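Skirex「Isau」衣類スチーマーのレビュー 7月から毎日使った記録

公開日:2023年10月16日(月)
カテゴリー:家電、洗濯、アイロン

7月に衣類スチーマーを買い替えました。選んだのはSkirexのIsauという機種です。ハンガーに掛けたまま使う手持ち型で、台に置いてアイロンのようにかけることもできます。夏のシャツ、麻のズボン、秋に入ってからはニットとジャケットにも使ったので、気づいたことを書いておきます。自分で買ったもので、メーカーからの提供はありません。

買い替えの経緯

前に使っていたのはCropperの小型スチーマーでした。出張に持っていくつもりで買った軽いもので、家でもそのまま使っていました。蒸気は弱めで、シャツの裾や袖口のしわは残ります。それでも着てしまえばあまり目立たないので、長く使っていました。

春の終わりごろから、蒸気と一緒に水滴が落ちるようになりました。説明書どおりに湯を通して手入れをしても直らず、薄い色の服に水の跡がつくので使うのをやめました。しばらくはアイロンだけで済ませていましたが、朝に一枚だけ整えたいときに台を出すのが面倒で、着る服がしわの目立たないものに偏っていきました。

次に買うときの条件は、蒸気が強いこと、水滴が落ちにくいこと、コードが長いことの三つにしました。軽さは優先しませんでした。店頭で持ち比べたとき、Isauは並んでいた中では重いほうでしたが、持ち手の太さがちょうどよかったのでこれに決めました。色は白と濃いグレーがあり、うちのものは濃いグレーです。

箱の中身と最初の準備

入っていたのは本体、給水用のカップ、かけ面にかぶせるブラシ、収納袋、説明書です。ブラシはコートや厚手の生地用で、ふだんは外しておきます。収納袋は薄い布で、熱いうちは入れられません。

最初に使うときは、水を入れて蒸気を出し切る作業があります。新品のにおいが少しありましたが、二度目に使うころには気にならなくなりました。説明書の最初の図が小さく、タンクの外し方がわかりにくいです。本体の後ろ側にあるつまみを下げながら手前に引くと外れます。力を入れて引くものではないので、固いと感じたらつまみが下がりきっていないと思ってください。

立ち上がり

電源を入れてから使えるようになるまで、説明書の表示では44秒です。ランプの点滅が点灯に変わったら準備完了で、ブザーは鳴りません。早朝に使うことが多いので、音が鳴らないのは助かっています。逆に、ほかのことをしながら待っていると準備ができたことに気づかず、戻ったら自動で切れていたことが何度かありました。

この自動オフは切ることができません。安全のための機能なので文句はないのですが、切れるときも音がないため、トリガーを引いてから蒸気が出ないことに気づきます。再び温まるまでの時間は最初より短く済みます。

蒸気の強さは二段階です。弱は薄手の化繊用という説明ですが、私はほとんど強で使っています。強にするとシューという音がはっきり聞こえます。隣の部屋で寝ている人が起きるほどではありませんが、同じ部屋でテレビを見ている人からは音量を上げられます。

重さと持ち手

水を満タンに入れると重いです。シャツ一枚なら問題なく、二枚目の背中あたりから手首に来ます。私は水を半分だけ入れて使うようになりました。半分でもシャツ一枚には足ります。

持ち手は輪の形になっていて、トリガーは人差し指で引きます。引いている間だけ蒸気が出る方式で、トリガーを固定して出し続けるロックもついています。ロックは便利ですが、かけ面を別の場所に移すときも蒸気が出たままになるので、反対の手に当てないよう注意が必要です。私は一度、袖口を押さえていた指先に蒸気を当てました。すぐ冷やしたので跡にはなりませんでしたが、それからはロックを使うのはカーテンのときだけにしています。

綿のシャツ

いちばん使うのが綿のシャツです。洗って干し、乾いたものをハンガーに掛けたまま当てます。コツは、空いた手で裾を下に引っ張りながら、かけ面を生地に軽く触れさせて上から下へ動かすことです。離して蒸気だけ当てても、綿のしわはあまり取れません。

前身頃と背中はきれいになります。前立てはボタンの間が難しく、かけ面の先端を使って少しずつ当てます。Isauの先端は前に使っていたCropperより細くなっていて、ここはかなり楽になりました。襟は立てて裏から当て、そのあと折って表から軽く押さえます。アイロンをかけたときの張りは出ませんが、ジャケットの下に着るなら十分です。

袖が一番苦手です。ハンガーに掛けた状態では袖が宙に浮いているので、押し当てる相手がありません。袖口をつまんで横に引き、張った状態で当てるのですが、肘の内側のしわが残りやすいです。ここだけは台に置いてかけたほうが早いと感じました。袖をまくって着る日は、見えないところまでかけずに出かけます。

形態安定のシャツなら、ほとんど当てるだけで終わります。普通の綿で、干すときに手で伸ばしておいたものが次に楽で、脱水のまま置いてしまったものはスチーマーでは無理でした。干し方で手間がだいぶ変わります。
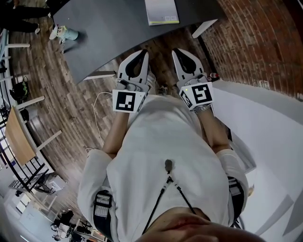
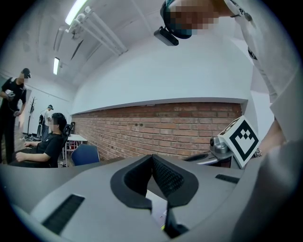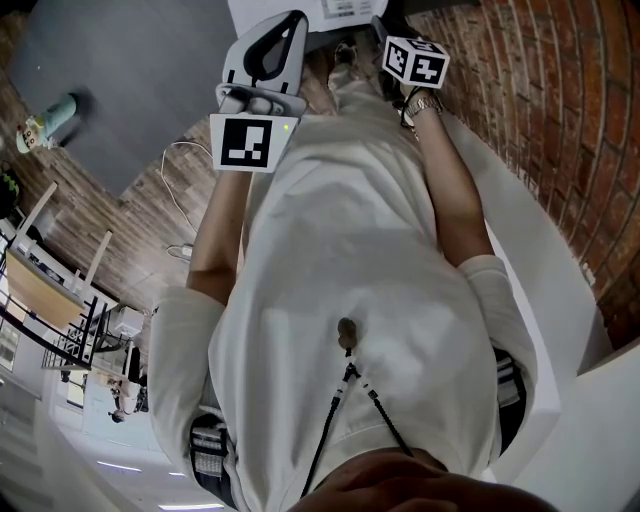

読了時間:13分

麻のシャツとズボン

夏の間、麻のシャツにも使いました。麻は霧吹きで少し湿らせてから当てると、かなり違います。乾いた麻に蒸気だけでは、細かいしわが全体に残ったままになります。湿らせすぎると今度は乾くまで着られないので、朝に使うなら前の晩に済ませておくほうがよいです。

麻のズボンは座りじわが強く出ます。膝の裏と腰まわりは、かけ面をしっかり押し当てても薄く線が残りました。ただ、麻のしわはそういうものだと思って着ているので、深い折れ線が消えればそれでよいことにしています。きっちり仕上げたい人は、麻に関してはアイロンを使ってください。

センタープレスのあるズボンは、裾を上にして逆さに吊るし、折り目をつまみながら当てます。折り目を保つことはできますが、消えた折り目を新しく作るのは無理でした。これはIsauに限らず、吊るして使うスチーマー全般に言えることだと思います。

ニット

10月に入ってから薄手のニットを出しました。たたんで引き出しに入れてあったので、折り目がはっきりついていました。平らに広げて、少し浮かせて蒸気を当て、手で形を整えたところ、折り目は消えました。ハンガーに掛けて当てると自分の重さで伸びるので、ニットは平らに置くほうが安全です。

ただし、かけ面を下に向けて使うと、まれに水滴が落ちます。説明書には下向きでも使えると書いてありますし、立ち上がってすぐを避ければほとんど起きません。私は最初の蒸気を流しに向けて少し出してから、服に当てるようにしています。この手順を入れてからは、服に水の跡がついたことはありません。

袖口のリブが伸びていたカーディガンにも試しました。リブを手で寄せて、蒸気を当てて、そのまま冷めるまで待つという方法です。新品のようにはなりませんが、腕を下ろしたときに手の甲までかぶらない程度には戻りました。次に洗うとまた伸びます。

ジャケットとコート

ウールのジャケットは、スチーマーを買ってよかったと一番感じる服です。一日着て肘と背中に寄ったしわが、浮かせて蒸気を当てるだけで薄くなり、一晩掛けておくとほぼ戻ります。蒸気を当てた直後は生地が湿って柔らかくなっているので、すぐに着るとかえってしわがつきます。帰宅してすぐに当てて、翌日まで掛けておく使い方が合っています。

襟の折り返しには押し当てないようにしています。ふんわり返っているところをつぶすと、元の形に戻すのが難しいです。ポケットのふたも同じで、裏から軽く当てる程度にします。

付属のブラシはコートで一度使いました。毛足をかき分けながら蒸気が入るので、つぶれた部分が起き上がります。ブラシの毛は硬めで、薄い生地に使うと引っかかりそうです。また、かぶせるだけの取り付けなので、強く横に動かすと外れます。熱くなっているので、外れたものを素手で拾わないようにしてください。

においについて

焼肉のあとのジャケットに当ててみました。翌朝にはほとんど気にならなくなっていましたが、風通しのよい場所に一晩掛けていたので、どこまでがスチーマーの効果かはわかりません。汗のにおいは、当てている最中に一度強くなります。蒸気で浮いてくるようで、換気扇を回しておくか窓を開けたほうがよいです。

たばこのにおいは取り切れませんでした。裏地に残っていたので裏返して当てましたが、鼻を近づけるとわかります。においを目的に買うなら、期待しすぎないほうがよいと思います。

水の減り方と給水

満タンの水を強で使い切るまでの時間は、仕様表では21分となっています。私は続けて使い切ることがないので、この数字を体感で確かめる場面はありませんでした。シャツとズボンを一組整えるくらいなら、途中で給水することはありません。

タンクは外して流しで直接入れられます。付属のカップも使えますが、注ぎ口が細く、ゆっくり入れないと横に流れます。うちでは計量カップで入れるほうが早く、付属のものは棚にしまったままになりました。タンクのふたはゴムの栓で、きちんと押し込んだつもりでも片側が浮いていることがあります。水を入れたら一度逆さにして、漏れないことを確かめるのが習慣になりました。

使い終わった水は毎回捨てています。残しておくと次に使うときに最初の蒸気がにおいます。一度、三日ほど入れっぱなしにしたときに気づきました。捨てたあとはふたを開けたまま乾かします。

コード

コードは買うときの条件に入れていただけあって、満足しています。壁のコンセントから差して、部屋の反対側のカーテンレールまで届きました。前の機種は延長コードが必要で、説明書では延長コードの使用が禁止されていたため、結局コンセントの近くでしか使えませんでした。

長いぶん、足元で輪になります。使いながら体の向きを変えるとコードが足にからむので、本体の後ろから出たコードを背中側に回しておくとよいです。コードの付け根は回転しますが、動きが少し渋く、向きを変えるたびにねじれが残ります。片づけるときは、ねじれを戻してからゆるく輪にして面ファスナーで留めます。本体に巻きつけるのは説明書で止められています。

ミットと台

Isauにはミットがついていません。押さえる手を守るために、Prengateのアイロンミットを別に買いました。価格は2,728円で、布ものとしては少し高めです。中綿が厚く、シャツの裏側に手を入れて表から当てても熱くありません。

このミットで、苦手だった袖がだいぶましになりました。袖の中にミットをはめた手を入れて、内側から生地を張って当てます。細身のシャツだと腕が入りきらず、肘の手前までしか届きません。女性用の細い袖ではまったく使えないと思います。

肩にも使えます。ハンガーの肩先が合っていないと、洗濯のあとにぽこっと跡が出ますが、ミットを内側から当てて丸く押さえると消えました。ミットは使うと湿るので、ハンガーのピンチで挟んで乾かしています。ループがついていればよかったのですが、ありません。

台はPrengateの折りたたみ式を前から使っています。座って使う低いもので、脚の開閉は固めです。Isauを台の上で使うときは、立てて置ける場所が別に必要になります。本体の底が平らなので自立はするものの、台の布の上では少し傾きます。隣に硬いトレーを置いて、そちらに立てるようにしました。

アイロンとして使えるか

かけ面は熱くなるので、台に置いてアイロンのように使うこともできます。ハンカチやエプロンのひもなら、これで足ります。温度は三段階から選べますが、切り替えのボタンが蒸気の強弱のボタンと隣り合っていて、形も同じです。見ないで押すとよく間違えます。片方に突起でもつけてくれればよかったと思います。

かけ面の面積が小さいため、シャツ一枚を台で仕上げるとアイロンより時間がかかります。重さが手前に寄っているので、自分の力で押さえる必要もあります。アイロンは本体の重さで生地が伸びるのに対し、こちらは腕の力で伸ばすことになり、続けて使うと肩が疲れました。

というわけで、アイロンは処分せずに残しました。式典用のシャツ、麻のテーブルクロス、裾上げのときの折り目つけはアイロンの担当です。一台で全部済ませたくて検討しているなら、週に何枚くらいきちんと仕上げたい服があるかを考えてから決めたほうがよいです。

カーテンと布張りの椅子

洗ったカーテンをレールに戻してから当てました。薄手のレースは弱で十分で、自分の重さもあって下までまっすぐになります。厚いほうは折り目が残りましたが、数日掛けておくと目立たなくなりました。上のほうは腕を上げ続けることになるため、水は少なめにして何度か足すほうが楽です。踏み台に乗る場合は、コードを踏まない位置に先に回しておいてください。

布張りの椅子の座面にも試しました。荷物を置いてへこんでいたところに、浮かせて蒸気を当て、手ではたくと、毛並みは戻りました。中の詰め物のへこみまでは戻りません。座面が湿るので、しばらく座れなくなります。

手入れ

月に一度、満タンの水で蒸気を出し切る手入れをするよう書いてあります。うちは水道水のまま使っていて、7月から今まで、白い粉が出たり蒸気が弱くなったりしたことはありません。最初の手入れのとき、細かい白いかけらが一度だけ出ました。白い服に使う前でよかったです。

かけ面は冷めてから濡らした布で拭きます。のりのついたシャツに使ったあとは、うっすら曇ることがあり、放っておくと滑りが悪くなります。洗剤は使わず、水拭きで落ちました。かけ面の蒸気の穴に糸くずが入ることがあるので、ニットのあとは見ておくとよいと思います。

本体の継ぎ目にはほこりがたまります。濃いグレーなので目立ち、綿棒で取っています。白を選んでいたら黄ばみが気になったかもしれず、どちらがよかったかは何とも言えません。

交換部品と保証

保証期間は購入日から一年です。タンクとブラシは部品として注文できます。ゴムの栓だけは単品の扱いがなく、タンクごとの交換になると問い合わせの返事にありました。栓は毎日開け閉めするところなので、先に傷むとしたらここだと思います。単品で買えるようにしてほしいです。

問い合わせは、給水の栓と、硬水を使ってよいかの二点でメールを送りました。返事は翌々日に来て、硬水は避けてくださいとのことでした。説明書の後ろのほうに小さく書いてあったのを、あとで見つけました。

よかった点

蒸気が強く、綿の前身頃と背中が一度で整う。
先端が細く、ボタンの間に入る。
コードが長く、部屋の反対側でも使える。
準備完了のときに音が鳴らず、早朝でも使える。
ウールのジャケットの手入れが楽になる。

気になった点

水を満タンにすると重い。
自動オフのときも音やわかりやすい合図がない。
温度と蒸気のボタンが同じ形で、押し間違える。
ゴムの栓が浮きやすく、単品で買えない。
立ち上がってすぐに下向きで使うと、水滴が落ちることがある。
ミットが別売り。

どんな人に合うか

出かける前に一枚か二枚を整えたい人、ジャケットをよく着る人には合います。シャツをまとめて何枚も仕上げる人には、アイロンのほうが早くて疲れません。旅行用としては大きく、スーツケースの中で場所を取ります。うちでは、出張には今もホテルの備え付けを借りています。

手首に不安のある人は、できれば水を入れた状態で持たせてもらってください。店頭の見本は空なので、家に帰ってから印象が変わります。水を半分で使うつもりなら、そこまで気にしなくてもよいと思います。

今の使い方

洗濯物を取り込んだら、シャツはそのままクローゼットに掛けます。着る日の朝に電源を入れ、温まるまでに歯を磨き、最初の蒸気を流しに出してから、襟、前立て、前身頃、背中の順に当てます。袖は時間があればミットで整え、なければそのままです。終わったら水を捨てて、洗面台の横のトレーに立てておきます。冷めるまで触らないよう、家族にも言ってあります。

この順番に落ち着くまで、いくつか遠回りをしました。最初は前の晩に翌日のシャツを整えていたのですが、朝までクローゼットで隣の服に押されてまたしわがつくため、やめました。クローゼットに余裕がある家なら、前の晩でもよいはずです。

冬になったら厚手のコートとマフラーにも使うので、ブラシの持ちと、寒い部屋での水滴の出方を追記します。

追記:コメント欄で質問のあった電源プラグの向きですが、まっすぐ出るタイプで、L字ではありません。家具の裏のコンセントに差す場合は、すき間を確認してください。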